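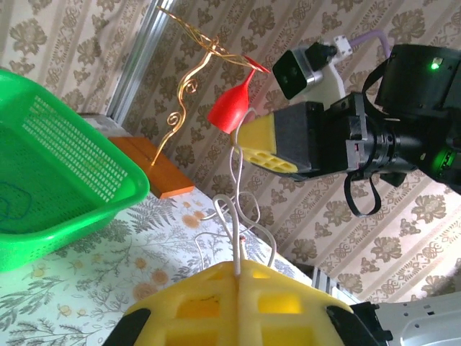

The robots at Morcombe start at eight, an hour before most of the people. They work in what used to be the company's lunchroom, and the jobs they have been given would not tax a ten-year-old. Hang up a glass. Put a coil of cord in a basket. Straighten a tablecloth after something has dragged it sideways.

Fiorella Morelli has been running the household tasks program since November. She was hired from Arau, which builds packing lines for bakeries, and she says the change in difficulty was larger than she expected.

"On a packing line I knew where every bun was going to be," she says. "In a kitchen I don't know where anything is, and the person who lives there doesn't either."

The question her team is paid to answer is a plain one: can a pair of robot arms do ordinary chores well enough that someone would want them at home? After 354 attempts at the wine glass task, her answer is not yet, although she no longer thinks it is a silly thing to ask.

The glass task asks a good deal of a machine. A stemmed glass is narrow where it is easiest to hold and wide where it is most likely to hit something. A wire holder gives a little when it is touched, and its loops can look much the same from one angle and quite different from another. The team uses a red plastic glass, and of the 354 attempts, 340 ended without it landing on the floor. That figure sounds better than it is. Morelli counts an attempt as finished only when the glass is hanging and both arms have let go, and many of the 340 stopped well short of that, with the arms holding still until somebody stepped in.

Cameras at the grippers give each arm a close view of what it is about to touch. Soft foam pads on the fingers help with grip. Neither has solved the problem of patterned surfaces. Fung-ping Liu, who looks after the vision software, chose floral tablecloths and striped damask wallpaper for the test areas because his early results on bare grey benches were too good.

"We were very proud of ourselves for a week," Liu says. "Then we put a cloth down and it tried to pick up a flower."

Shop-floor work is further along. At Buren, a distributor of plumbing parts, two arms have been sorting fittings into bins on the night shift, and the supervisor, Carmela Costa, says she would not give them back. The fittings come in known shapes, the bins stay put and the lighting never changes. When a part turns up in the wrong orientation the arms set it aside, and a person deals with it in the morning.

Costa is less keen on the next proposal, which would have the same equipment tidy the packing benches at the end of the day. "Tidying is a judgement," she says. "I've got staff who've been here for years and can't agree on what a tidy bench is."

Fulvio Rinaldi, who advises the appliance maker Carbone on new products, thinks the first home machines will be sold for one or two jobs and will be poor at everything else. He points to the dishwasher, which nobody expects to clear the table. Loading laundry is his pick. Glassware is near the bottom of his list, mostly on account of what a breakage costs in goodwill.

Maj-Britt Blomqvist, an occupational therapist who visits Morcombe twice a month, sets the bar in a different place. Many of her clients have limited use of one hand, and she says they would put up with a slow machine — even a very slow one — if it could be trusted to finish.

"They're used to things taking all afternoon," she says. "What they can't manage is a job left halfway, with a glass hanging off the edge of something."

Her comments have changed the program. Speed has been dropped from the weekly targets, and the arms are now scored on whether they leave things safe when they give up. Morelli plans to move to ceramic mugs next, once the glass can be hung without help on most mornings. She has not set a date for real glass.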